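Etivon Open Day

The Etivon Open Day is a yearly public visit to the robotics workshop of Etivon, a small automation firm based on the Jerkberg industrial estate. It is held each September and is free to attend. The main part of the day is a set of live demonstrations in which robot arms pick up and move everyday objects. The event was started by Eustaquio Orozco, who ran the workshop at the time, and has been organised by Hamidreza Talebi since the third edition.

Background

Etivon moved into its present building after outgrowing a shared unit on the same estate. The firm makes control software for picking work, mostly for warehouses and mail order companies that handle mixed goods. Visits were at first limited to customers and to students from nearby colleges. Orozco proposed opening the doors to local residents after repeated requests from a neighbouring school, and the first open day drew 83 people.

Attendance rose to 209 in the second year, when the event was announced in the local paper. Numbers have since been limited to 400 by the fire rules for the building. Tickets are given out by post and at the front desk, and children must come with an adult.

Format

Doors open at 10 am. Visitors are taken round in groups, starting in the assembly room, where control cabinets are wired and tested. The tour then passes through the software office and ends in the demonstration hall. A full tour takes a little under an hour. The hall stays open until 4 pm for people who wish to go back and watch a second time.

Two demonstrations are run in the hall, known by the names of the software they use. Rova deals with picking from a bin. Fang deals with placing objects on a shelf in a set order. Each is looked after by a member of staff who starts the runs and answers questions. The arms are kept behind a marked line on the floor, and an operator stands within reach of the stop button whenever one is powered.

The Rova demonstration

Rova is the older of the two and usually attracts the larger crowd. A bin is filled with household items of different shapes, and the arm has to lift them out one at a time. The software is not given a fixed position for any of them. It works out where to place the fingers from camera pictures taken before each attempt. The items are changed during the day, and between runs the operator puts them back in a new arrangement.
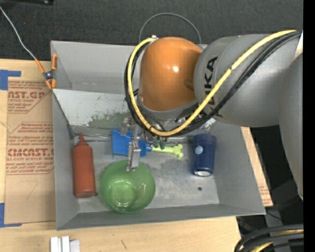
The Rova bin with a bottle, bowl, scoop and tumbler under the KUKA arm.

Household goods were chosen for the demonstration in place of the boxed products that Etivon's customers normally send. According to Talebi, visitors find it easier to judge how hard a task is when they have handled the same sort of thing at home. A bowl can be gripped by its rim, but only if the fingers come down at the right angle. See-through items are harder for many cameras than solid ones, as the floor of the bin shows through them. Bottles and tumblers lying on their sides may roll when touched. Long thin handles are simple to grip but tend to swing if they are picked up far from the middle.

A run ends when the bin is empty or when the arm has failed on the same item several times. Failed attempts are left in the demonstration and are explained by the operator as they happen. In one edition a run was stopped early when a sponge became wedged in a corner of the bin, and the corner was later left out of the area in which the arm was allowed to reach.

The Fang demonstration

Fang was added in the fourth year. Visitors choose the order in which a row of tins and cartons should stand, and the arm sets them out on a low shelf. The task is slower than bin picking but more reliable, as the objects start from known places. It is often used with school groups, who are asked to guess which item the arm will fetch next. A shorter version was shown at the Jerkberg town library during the year in which the hall roof was being repaired.

Reception

The open day has been well received in the area, and several members of the workshop staff first came to Etivon as visitors. Comments left in the guest book often mention the slowness of the arms, which are run well below their normal working speed when the public is present. Some visitors have also complained that the back rows cannot see into the bin. A raised step was built for the following year, and a screen showing the view from above was hung on the wall beside it.

More than 2 hours of questions were recorded at the most recent edition, and Etivon has used them to rewrite the leaflet handed out at the door. The leaflet includes a plan of the building, a short list of terms and a note on how to apply for work placements.

See also

Bin picking
Industrial robot
Robot end effector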